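How to Get Something Useful Out of a Robot Demo Day

Search this site Enter keyword Go

I have been to enough robot open days to know the feeling on the drive home. You saw an arm pick something up, you clapped, you ate a small pastry, and by the next morning you couldn't say whether the thing would be any good in your building. This guide is for people who have been sent to one of these events by a boss or a board and have to come back with an opinion.

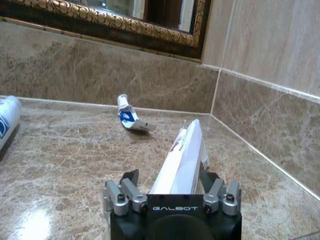 I'll use the household robotics day at Closberg as the running case, as I went in September and still have my notes. It was hosted by Himmont, with a second stand from Usska. I don't sell robots and I wasn't paid to go.

Before you go

Write down the job. Use one sentence, with the objects in it. Mine was "clear small items off a bathroom counter in a guest apartment and leave the counter fit to wipe." If you can't write that sentence you will end up being impressed by whatever they choose to show you, and they have had months to choose.

Then write down what a person does on that job now. In the apartments I look after, a cleaner gives a bathroom counter 2 minutes, and that includes deciding what is trash and what belongs to the guest. Keep the number in your pocket. You will want it later, when somebody tells you the robot is "close to human speed."

Ask for the schedule early. The morning slot is usually the polished one, done by the people who built the thing. I prefer the slot after lunch. The crowd is thinner and the staff are more willing to try what you ask.

Step 1: Stand where you can see the fingers

Most people stand back and look at the whole machine. The whole machine will tell you very little. Get close enough to watch the pads touch the object, or find the monitor that carries the wrist camera and stay there.

What you want to know is how the grip is made. Do the pads close evenly? Does the object shift when they touch it? A light cardboard box forgives a lot. It has flat sides and will give a little under pressure, so a good grip on a box tells you that the robot can grip a box. I wrote that in my notes in capital letters.

Step 2: Look at what is left on the counter

The item in the gripper gets all the attention. Look at the others. A toothpaste tube squeezed nearly flat is a much harder thing to pick up than a carton: it lies low, it has no reliable shape, and it bends. A shiny stone counter makes it worse, at least on paper, with glare and reflections for the cameras to deal with.

So ask which item goes last, and stay for it. Plenty of demos are arranged so that the easy object comes first and the talk starts straight afterward.

Step 3: Time it yourself

Use your phone. Start when the arm first moves and stop when it has let go of the last item and backed off. Don't stop the clock for resets or for a person stepping in. At Closberg I timed 4 runs. I won't print the times, as the hosts had asked us not to, but I will say that the number on the brochure was for a single pick and the number I cared about was for the whole counter. Those are different numbers – ask which one you are being given.

Step 4: Ask who is driving

Ask it plainly. Is a person steering this, now, from anywhere? Some systems are run by an operator while they are being trained, and there is nothing wrong with that, but you are then watching a person with a long arm. A decent host will tell you straight. If you get an answer with the word "supervised" in it, ask what the supervisor's hands are doing.

Step 5: Ask for one change

Bring an object. Mine was a cheap plastic comb. Ask politely if they will add it to the counter, and if they won't, ask them to turn one of their own items to face the other way. A refusal isn't proof of anything (they may have safety rules about visitors' things), but write it down along with the reason given.

You can also ask for the overhead light to be switched off. I have had a yes to that at one event and a long silence at another.

Step 6: Treat every number as half a number

During the talk at Closberg a slide said 400 successful picks. I asked how many attempts that was out of, over how many different objects, and what counted as a success. The speaker had 27 objects and the definition but not the attempts, and promised to send them on. Maybe they will. A success count without the tries behind it can't be compared with anything, and I'd leave it out of your report until you have the rest.

Other questions worth taking along:

- What happens when it drops something behind the sink?
- How does it know that a nearly empty tube is trash? Does it know?
- Who cleans the finger pads, and how often?
- What does it do when a hand reaches in?
- Which surfaces has it been tried on, and which has it failed on?

The last one is the best of the lot. People who have done the testing can usually name a failure without having to think.

Step 7: Write your notes the same day

Do it in the parking lot if you must. Keep two columns, one for what you saw and one for what you were told. My second column was a good deal longer, and I suspect yours will be too. Only the first column should go in the body of the report. The other can go in an appendix with the names of the companies next to each claim.

Should you go at all?

Yes, if you have a specific job in mind and can spare half a day. I came away from Closberg unconvinced about guest bathrooms but curious about simple sorting work, and I plan to see the Kemeys demonstration with the same sheet of questions and the same comb. If the speaker's missing figure turns up I'll add it under Step 6.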